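Home Articles Issues Authors Search

4.2 Lids, boxes and the order of work

Most of the households and small workshops in our survey treat the junction box as a solved problem. It is a square box with a lid, and the lid goes on last. Of the 3,060 fitting records we collected, 3,053 were complete enough to use, and in nearly all of them the lid takes up one line, usually the word "closed". The remaining seven records were lost to a coffee at the Dosimora workshop and are not discussed further.

The word "closed" hides a good deal. Hậu Huỳnh, who coded the first batch, found that fitters pick up the lid far earlier than they need it, then carry it about, put it down on the wrong side of the box and pick it up again. One participant at Ternlow wore his in a shirt pocket for most of a morning. We call this stage lid wandering, a term one reviewer disliked and which we have kept.

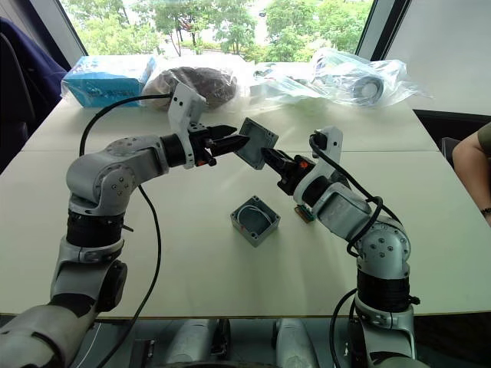 Wandering is worse when the cable inside the box has not been settled. A thin cable has opinions. Coiled too wide, it rides up over the corner posts and gets pinched under the lid; coiled too tight, it springs up the moment the fitter looks for a screw. In 286 records the lid was offered up to the box, taken away and offered again, and the notes beside these entries are among the liveliest we have. The instruction sheet used at Lazaridis deals with the whole matter in the phrase "arrange cable neatly", which our participants quoted back to us in a variety of tones.

Orientation was the other trouble. A square lid will sit on a square box in four ways, and people trust the first. Where the screw holes sit slightly off true, only one of the four is right, and it is seldom the one tried first (Figure 4). Danish Ghauri suggested a pencil mark on one corner of both parts. Thirteen fitters agreed to try this in July, and most were still doing it when we went back, although two had marked different corners.

Figure 4. Lid held in the air above the open box. The lid has small corner holes; the box has raised corner posts with screw holes.

We make no claim for larger enclosures, where the lid is generally hinged and the fitter has other things to complain about. Section 4.3 turns to the screws, and to where they go when dropped.

Related items
Hà, T. and Phan, Á. Small parts on large tables
Hà, G. What fitters write in the margins
Stelter workshop notes: cable slack in shallow boxes

Previous section Next section Back to top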